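Drakos Height-Adjustable Desk
Set-up guide, section 4: Placing the desk, first start and memory heights

Before you begin this section, the frame must be fully assembled (section 2) and the tabletop must be fixed with all screws (section 3). The control box is under the tabletop, but no cable is connected to the mains yet. Please read the whole section one time before you start. Two persons are needed for steps 1 to 5.

4.1 Turning the desk on its feet

1. Remove all tools and spare screws from the underside of the tabletop. Check also inside the cable tray.
2. One person stands at each short end. Hold the desk by the steel frame. Do not hold it by the tabletop edge.
3. Turn the desk first on its long side, then on its feet. Go slowly and speak with each other.
4. Lower both feet on the floor at the same moment. If one foot comes first, the leg on this side takes the full weight and the column can be bent.
5. Walk the desk to its place in small steps. Do not push it over the floor.

CAUTION: The frame and tabletop together are heavy. Do not turn the desk alone, even if you have done it before with a different model.

4.2 Choosing the place

The desk moves up and down many times every day, so it needs more free space than a normal table. Look at what is behind it, under it and over it. Window handles, radiator valves, shelves and lamp arms are the usual problems. Open the window near the desk one time with the tabletop at the highest position, and see if it still passes.

Leave a gap of 65 mm between the back edge and any wall, shelf or window sill. At the short ends the same gap is recommended. If you want a smaller gap at a short end, 20 mm is the minimum, and the wall must be flat there, without skirting that sticks out, sockets or picture hooks.
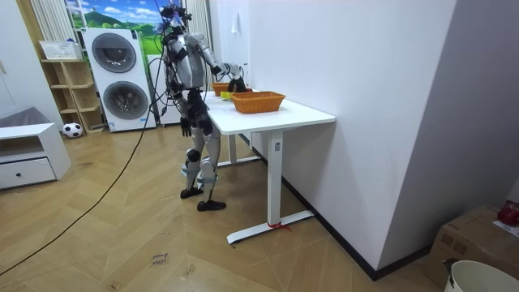 Wooden floors need a little attention before the desk gets its final position. The adjustable feet have a hard plastic base, and on wood this base can leave a round mark after some months. Put one felt pad from bag F under each foot. On a herringbone floor such as the one in the picture, the blocks run in two directions and there can be small differences in height between them, so check that each foot stands flat and does not rock on a joint. Small things like the orange basket can stay at the end of the tabletop by the wall, but they should not hang over the edge. An object over the edge can catch on the wall when the desk goes up, and the motor will then stop and go back.

Carpet: do not use the felt pads. Turn the feet out by three full turns before levelling, because they will sink during the first week.

Stone or tile: felt pads are possible but not necessary.

4.3 Levelling

1. Lay a spirit level along the long side of the tabletop, in the middle.
2. Turn the foot at the lower side anticlockwise until the bubble is in the centre. Use the flat spanner from bag C.
3. Lay the level across the short side and repeat.
4. Press with your hand on each corner. If the desk rocks, one foot has no contact. Turn this foot out until the rocking stops.
5. Check the long side again. Step 4 often changes it a little.

NOTE: Do not turn any foot out by more than 10 mm. If your floor needs more than this, put a solid board under the foot -- never folded paper or cardboard.

4.4 Connecting the power

1. Connect the left leg cable to socket M1 and the right leg cable to socket M2. You should feel a click.
2. Connect the hand switch to socket HS.
3. Lay all cables in the tray and close the clips. The mains cable must hang in a loose curve which is long enough for the highest position.
4. Connect the mains cable to the control box, then to the wall socket.

The display shows three lines, and after this the letters "rST". This is correct. The desk does not know its own height yet.

CAUTION: Do not connect the desk to an extension lead which already supplies a heater, a kettle or a laser printer.

4.5 First start (reset)

1. Take everything out from under the desk, also chairs and drawer units.
2. Press the DOWN button and keep it pressed. The tabletop goes down slowly and stops.
3. Do not release the button. After a short pause the desk goes down a little more, comes up a few millimetres and stops again.
4. Release the button. The display shows the lowest height, 650.
5. Press UP and let the desk travel to the top. The display shows 1270.

If the display shows E04, the legs are not at the same height. Repeat the reset from step 2. If it shows E04 again, exchange nothing and open nothing -- go to section 7.

4.6 Storing your heights

The hand switch has three memory buttons. To find a good sitting height, sit with both feet flat on the floor and let your shoulders hang. The forearms should lie level on the tabletop. For standing do the same, with the shoes that you normally wear at work. Ailsa Imrie from our test office stores 1061 mm for standing and keeps a second, lower one for drawing.

1. Move the tabletop to the height you want.
2. Press S. The display flashes.
3. Press 1, 2 or 3 while it is flashing. The display shows the number of the button.
4. To go to a stored height, press this button and keep it pressed until the desk stops.

A power cut does not delete the stored heights. A reset also does not delete them. They are lost only when the control box is replaced.

4.7 Collision sensitivity

The desk stops and goes back by 30 mm when it meets resistance. There are three levels. The factory setting is level 2. To change it, press S for five seconds until "C-2" appears, then use UP or DOWN, then S again.

Choose level 1 (less sensitive) only if the desk stops without any obstacle, for example with two large screens on one side. Choose level 3 if small children use the room.

CAUTION: The collision function reduces the danger but does not remove it. Never put a hand between the tabletop and a window sill while the desk is moving.

When all steps are finished, stick the label with the serial number on the inside cover of this guide. You will need it for spare parts. Continue with section 5, Cable tray and screen arms.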